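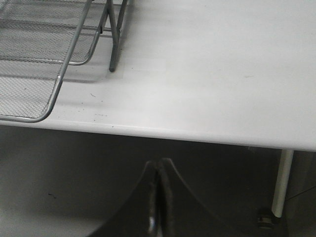
Benmoussa退件组换了干法：分拣交给机械臂，人去做复检

Dulholm消息。电气配件商Benmoussa的退件组从九月起改了班次。以前四个人围着一张白桌子分拣旧断路器、接线端子、小模块，现在桌边是一套叫Wumum的机械臂，供应商Poltamness。人还在，没裁。活儿变了，工资表也跟着变，有一部分还没谈拢。

周四上午去看了一趟。工位在退件库房靠里，后面一道灰台面，再后面是浅色的帘子。东西很简单：蓝色托盘放待分的件，旁边一个金属网架，件从托盘里夹起来，往网架上放。就这么个动作，一遍一遍。 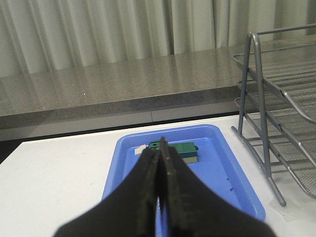
Trinidad Ocampo

先说数。退件组现在一天过300件，公司给的数字，记者没法自己核。改之前是多少，公司不肯讲，只说“旺季经常积压”。组里的人讲得直接一些：九月以前，库房靠门那一排货架从来没空过，退件到了先堆着，堆到客户打电话来催，才翻出来看。

退件是怎么来的，要交代一句。安装队拆下来的、客户订错型号的、包装破了不敢用的，统统寄回Dulholm。好的重新入库，有问题的送检，坏得没法救的拆料。分这三类，是退件组的本职。听着容易，麻烦在小件太杂，同一箱里什么都有，型号又长得像。

Jericho Manalo在这组干的年头最长。以前他的一天是这样：早上六点半到，拆箱，倒盘，捡，看标，放。再捡。中午二十分钟吃饭。下午接着捡。手指头上的茧子他给我看了，右手食指侧面一块，硬的。

“捡一个不累，”他说，“累的是你捡了一上午，抬头一看，还是那个盘子。”

现在他不捡了。机械臂捡完、放完，他负责的是后面那道复检：上表测，看触点，看外壳有没有裂，再签字。签字这一条是新加的。以前一批件谁分的都行，出了问题大家一块儿挨说，现在每一件后头有个人名。

这一条，组里意见最大。后面再讲。

夹爪怎么干活

两根黑手指，合起来是尖的，像个细长的楔子，伸进蓝托盘里去够件。托盘里的东西都不大，一块绿色的小件，夹爪的指尖压在它前面，差一点点的位置就夹不上。Poltamness派驻的技术员说，调的时间大半花在这上面，位置、角度、张开多大、合多紧。硬壳件好办，带小凸片的、底座和上盖颜色材质不一样的，最难。

“人手拿东西不用想，”技术员说，“它每一种都得教。”

教的办法也不神秘。人带着夹爪走一遍，记下来，再走一遍，再记。一种件教到能上线，要走100遍。Manalo就是干这个的人之一。他说头一个礼拜他觉得自己在教一个什么都不会的学徒，而且学徒不会问问题。错了就是错了，你得自己猜它为什么错。

手指上已经有磨痕了，灰的一道一道。技术员说正常，指面当耗材算，到时候换。多久换一次还没定，公司想拖长，技术员想换勤一点，两边各有各的账。

网架是另一桩。本来供应商配的是一套带格子的料盒，用了几天，退了。组里的人嫌料盒太深，复检的时候要低头往里掏，掏多了脖子受不了。后来有人去办公室搬了一个放文件的双层网架下来，往桌上一搁，高矮正好，件放在上面，站着就看得见。现在就用这个。Poltamness那边重新标了位置，为这个耽误了两天。

这个改动是工人提的，公司采纳了，写进了内部通报，没给奖金。提的人不愿意登名字，说登了像是邀功。

桌面要擦。这个是新规矩，贴在墙上：每班开工前、收工后各一次，碎屑、线头、胶膜都要清。旧件掉渣，拆下来的断路器尤其掉，灰和碎塑料。以前桌上有渣没人管，胳膊一抹就完了。现在渣子多了，技术员会来说。擦桌子的时间算不算工时，头几天没人讲清楚，后来算了。

班次变了什么

原来两班，早班晚班，每班人数一样。改完以后早班留得多，晚班只留一个人看着，加一个电话值班的。机械臂晚上也可以开，但公司目前规定，库房里没人的时候不许开。这条是组里争来的。

晚班那位女同事讲，她一开始挺高兴，清静。过了两个礼拜觉得不对劲，一晚上说不了几句话。以前四个人围着桌子，手里忙着，嘴也不闲，谁家孩子考试，谁的车又坏了，都是在那张桌子边上讲的。现在她戴着耳机听广播。机器停了她听得出来，声音一断就抬头，她说这比看屏幕灵。

停机的情况有几种。件夹歪了；件掉在网架外头；托盘空了没人补。最后一种最多。托盘得人来倒，倒多了叠在一起，夹爪分不开；倒少了，一会儿就空。Manalo的经验是铺一层，别摞，大件靠前小件靠后。这个经验现在成了书面规定，他说规定写得比他讲的复杂得多，他自己都看了两遍。

掉件怎么办，规定也有：先按暂停，等臂停稳，再伸手。刚上线那阵子有人图快，没按暂停就去捡，被组长当场叫住。没伤着。那之后组长把暂停按钮挪了位置，从桌子侧面挪到站着顺手就能够到的地方。又有人建议再装一个脚踏的，报上去了，还没批。

Manalo说他现在按暂停成了习惯，回家开微波炉，手都先去找那个按钮。 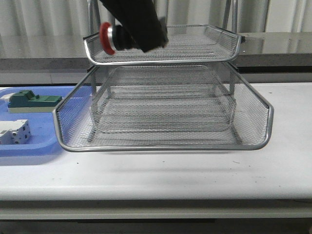
双层金属网架与左侧的蓝色托盘，夹爪位于上层网盘一侧上方。

工资那笔账

这块最难写，两边说法对不上，只能各写各的。

以前退件组是底薪加计件。分得多拿得多，Manalo这样手快的，计件那部分很可观。机械臂一上，计件就没法算了，件是机器分的，算谁的？公司九月先停了计件，改发一笔固定的过渡补贴。手慢的人不吃亏，还多拿了一点；手快的人亏。Manalo亏。亏多少他不肯说具体数，只说“够我太太问我两回”。

公司的说法是，复检岗级别比分拣岗高，等评完级，底薪会上去，补得回来。评级要考试，考三样：测量仪表、件的型号辨认、异常处理。型号辨认对老员工不算事，仪表有人没怎么摸过，要补课。补课安排在班后，每次一小时，给加班费。

有人问，考不过怎么办。公司书面答复是“安排适合的岗位”。这句话组里的人念给我听的时候，有人笑了一声。什么叫适合，没写。

工会代表讲，他们要的是三件事写进合同：一，考不过可以再考；二，再考期间工资不降；三，签字的责任要有个边界，机器放错了位置造成的漏检，不能全算在签字的人头上。前两条公司口头答应了，第三条还在谈。下一轮谈判定在下个月，日子没定。

签字这个事，Manalo讲了个例子。有一批白色的模块，外壳上看都一样，里头有两种额定值，标签印得又小又浅。机器按外形放，放到一起了。他复检的时候测出来一个不对，往回翻，又翻出来一个。翻出来是好事，可他想，要是他那天眼睛花了呢？字是他签的。

“机器不签字，”他说。

公司后来给这批件加了一道扫标，扫不出来的单放。扫标也是人扫。工作量又回来一点，补贴没有跟着动。

签字表本身也改过一回。头一版每件要填六栏，填得比测得还慢，复检的人排着队等笔。第二版砍到三栏：型号、结果、姓名。质检那边本来不同意，说栏目少了追不到原因，后来折中，只有不合格的件才填全六栏。表还是纸的。电子版说了要做，做的人在总部，排期排到哪儿去了，退件组没人知道。

公司怎么说

Benmoussa负责库房的主管在电话里答了几个问题，要求不登姓名。要点整理如下。

为什么先上退件组？因为退件组积压最重，而且件小、重量轻，出了岔子损失有限。新件那边包装整齐，看着更适合自动化，可是新件走得快，停一个小时客户就知道了。退件停一个小时，没有客户知道。

花了多少钱？不讲。多久回本？也不讲。只讲了今年的目标，把库房里压着的2,000件旧退件清完。清到哪儿了？“在清。”

会不会推到别的组？会看。看什么？看退件组年底的数字，也看人的反映。后半句他自己加的，我没问。

有没有打算减人？他说今年没有。明年呢？他停了一下，说明年的事明年讲。这句话我原样转给了组里的人，组里的人说早就料到了。

他还提了一件事，我觉得值得写。退件组过去一年走了好几个人，理由差不多，手腕和肩膀。招新的招不上来，来的人干两三个月就走。他说机械臂有一半是为这个上的，与其一直招，不如让留下来的人少伸几次手。组里对这个说法倒没有反对。Manalo的手腕，他自己讲，九月以后晚上不用敷药膏了。

可是眼睛累了。复检盯得久，灯又是原来那几根灯管，照分拣够用，照触点不够用。申请换灯的单子交了，批了，灯没到。有人自己从家里带了个台灯，夹在测试台边上，公司安全员来看过，说线要固定好，别拖在地上。现在用扎带绑在桌腿上。

供应商那头

Poltamness在Dulholm有个小办事处，派来的技术员每周来两次，其余时间远程看。合同里写的是坏了20分钟之内要有人回应，回应是指接电话，不是指到场。头一回出问题是半夜，晚班那位女同事打过去，电话确实接得快，接的人让她拍几张照片、重启、再拍几张。折腾完天都快亮了。她后来提了个意见，希望晚上的值班员会说他们这边的话，别每句都得重复。供应商说在按排。

技术员自己怎么看这个工位？他说最大的收获是网架那件事。他们在别处装的时候，料盒都是工程师定的，定了就定了，用的人凑合。这回用的人直接换掉了，而且换得对。他准备写进下一个项目的清单：先让干活的人站一天，再定架子。

他也讲了没做好的。反光。金属网和亮的台面，光一打，臂上的小摄像头有时候会犹豫，停在半空。早上阳光从侧面进来那一阵最明显。组里的办法是拉帘子。工程师的办法是改曝光。目前两个办法都在用，帘子见效快。

还有一个没解决的，软件每次更新以后，夹爪的合拢速度会变一点点。对机器没所谓，对站在旁边的人有所谓。Manalo他们已经习惯了那个节奏，什么时候能低头、什么时候该看一眼，心里有数，一更新就全乱了，得重新适应半天。他们要求更新前先通知，更新放在周末做。通知这条答应了，周末这条没有，周末要另收费。

新来的怎么看

组里有个刚来不久的年轻人，没赶上手捡的时候。他觉得这活儿挺好，比他上一份强，上一份在冷库。仪表他学得快，一个下午就会了，型号不行，看着全一样。老员工正相反。于是两边凑成对，一个教表，一个教型号，组长没安排，自己凑的。

他问过Manalo，这么多型号是怎么记住的。Manalo说没记过，捡了这么多年，手认识。年轻人说那他怎么办，他又不捡。这个问题组里聊过好几次，没有答案。后来定了个土办法，每天早上开机之前，先手工分一盘，全组一起，年轻人也上手摸。分完这一盘再开机。公司一开始不乐意，觉得耽误产量，组长算给他们看，一盘花不了多少时间，省下的是复检时候的返工。现在默认了，没写进规定，也没人来拦。

晚班那位女同事有时候提前到，就为了赶早班这一盘的尾巴。她住得近。她讲，分那一盘的时候桌边又站满了人，吵，挺好。

Manalo带的另一份差事是登记新件种。每遇到机器没学过的，先拍照、量尺寸、起个代号，攒够一批再教。代号归他起，公司的料号太长，喊不出口。绿色那一类小件他叫“豆子”，白色断路器模样的叫“门牙”，还有一种扁的叫“饼干”。技术员现在打电话也这么叫，上礼拜的报告里写着“饼干夹取失败，待查”，总部看不懂，来邮件问是不是有人在工位上吃东西。

吃东西是不许的，这个墙上也贴了。

还没定下来的几件事

评级考试时间，公司说年底前，工会要求给出具体日子。

计件停了以后的过渡补贴发到哪个月。目前只写了“至评级完成”。考试拖，补贴就拖，手快的几个人就一直亏着。

复检签字的责任怎么划。双方各交了一份文本，差别主要在机器放错位置那一段。公司的文本写“复检员对签字结果负责”，工会的文本在后面加了半句，“机械臂摆放错误另行登记”。就差这半句，谈了两回没谈下来。

灯。

脚踏暂停。

库房另一头的拆料组也在打听。他们的活儿比退件组重，拆外壳、剪线、分铜，手上的伤多。拆料组的人来看过两次，站在白桌子边上看夹爪来回走，问能不能拧螺丝。技术员说这台不行，换个头也许行，要另外评估。拆料组的人又问，评估要多久。没有答案。他们回去了，说先把手套换厚一点的再说。手套倒是当天就领到了。

周四下午两点，库房换班。早班的人擦桌子，把蓝托盘里剩下的件倒回箱子，贴条，写上机器没分完的型号。Manalo在签字表上签最后一行，把笔别回领口。晚班还没到，机器停着，规定是没人不开。

工会下一轮谈判以后，本报再跟。有在Benmoussa其他库房上班的读者，想讲讲自己组里情况的，可以写信到编辑部转Ocampo，不登名字也行。

更正：本稿早先版本把复检补课写成不计报酬，有误，补课按加班算，已改。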